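Utitstead Basket Swap: Gallery

The basket swap ran in the side room of the Utitstead hall on a Saturday in June, from nine in the morning until mid-afternoon. People brought baskets, trays and small storage pieces they no longer used and went home with something else. The text on this page is by Anisa Pasaribu. Yusri Ong kept the list at the door.

Most of what came in was household stuff: bread baskets, laundry hampers, a few picnic cases, and the long shallow trays people keep on hall tables. The notes are in the order the pieces were entered on the list. Only one picture has been loaded so far. Entries without one are marked "photo to come".

Entry 1. Round bread basket, willow
Brought in by a family from Hamport. One spoke was broken near the base and was replaced on the day with a soaked willow rod. It went to a household on the same street.
(photo to come)

Entry 2. Laundry hamper with lid
Tall, with a cotton liner that unties for washing. The hinge loops were dry and one had snapped. We retied both with waxed cord. The lid closes but sits a little high on one side.
(photo to come)

Entry 3. Picnic case, Fekura
The leather straps had gone stiff and were treated with conditioner the week before. The plates were missing, so it was listed as an empty case. Claimed before ten o'clock.
(photo to come)

Entry 4. Pair of wall pockets, seagrass
Meant for mail or dried flowers. Both had faded on the side that faced a window. The new owner planned to hang them in a laundry and keep pegs in them.
(photo to come)

Entry 5. Magazine rack, cane
From the Ristić house on the hill road. The feet had been chewed by a dog at some point and were sanded smooth. It stands level again. If you put heavy books in it, keep them toward the middle.
(photo to come)

Entry 6. Egg basket, wire
The only piece in the swap that wasn't woven from plant fibre or something made to look like it. Light rust on the handle, which came off with steel wool and a bit of oil.
(photo to come)

Entry 7. Firewood carrier
Heavy willow with a hooped handle. The base had a lot of bark and grit in it, so it was hosed out and left in the sun for two days before the swap. It was one of the last to go.
(photo to come)

Entry 8. Long shallow basket
A useful shape for a hall table or a bathroom shelf. The sides flare a little, so measure across the top if you want one like it to fit inside a cupboard. This sort of weave needs only a soft brush and a damp cloth. Work along the rows and dry it well before putting anything back in. 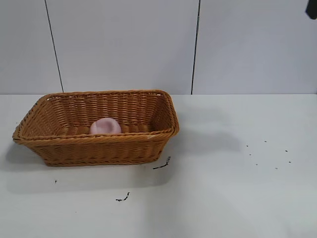
Golden-brown basket with a rolled or braided rim, and a small soft pink item inside.

Entry 9. Sewing basket with tray
The lift-out tray had lost its fabric. Anisa cut a new piece from a tea towel and glued it down along the edges. There were 3 cards of buttons in the bottom, and these went with the basket.
(photo to come)

Entry 10. Child's bicycle basket
Buckles on the back, both working. It is too small for most adult bikes. It was swapped for a seed tray that hadn't been entered on the list.
(photo to come)

Notes on care

Natural cane and willow get brittle in heated rooms. A light mist of water every couple of months helps, followed by a day in an airy spot out of direct sun. Synthetic weave doesn't need misting. For dust in tight rows, an old pastry brush or a clean paintbrush gets further in than a cloth.

Please don't varnish anything you plan to bring to the next swap. It makes later repairs very difficult, as the strands can't be soaked.

Unclaimed pieces are on the bottom shelf of the hall storeroom and can be collected on any Saturday morning. Ask for Yusri and give the entry number. If you took photos on the day and are happy for them to go on this page, leave copies at the hall in an envelope marked Box 878.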